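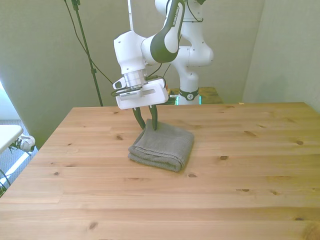 Werkell launders and folds towels for hotels and two swimming baths, and its Ternia site let fifteen of us in for a morning in March. The tour was led by Farzana Rana, who runs the finishing section.

Folding is the last job there still done mostly by hand. A trained folder is expected to finish 252 bath towels an hour. The arm under trial manages 73, on one size only, and hands anything it cannot grip back to a person. Rana gave both figures without being asked.

The trial has changed the rota more than the headcount. Folders used to stand at one table for a full shift. They now change places every 2 hours, and one of them minds the arm, clears misfolds and logs the cause. Bontu Tefera, a folder, prefers the logging to the standing but finds the waiting dull. The extra duty carries no extra pay so far – the subject of a meeting later in the month.

Terry is the awkward material. The pile hides the edge, and the flat border bands are easier to locate than the looped field between them.

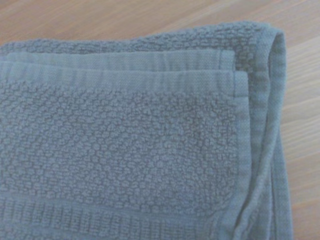 Folded towel with the border bands stepped at the top edge.

Charoen Phromma, from maintenance, expects the gripper fingers to need checking after more than 300 cycles. The next visitor morning is not yet fixed; places are booked through the site office.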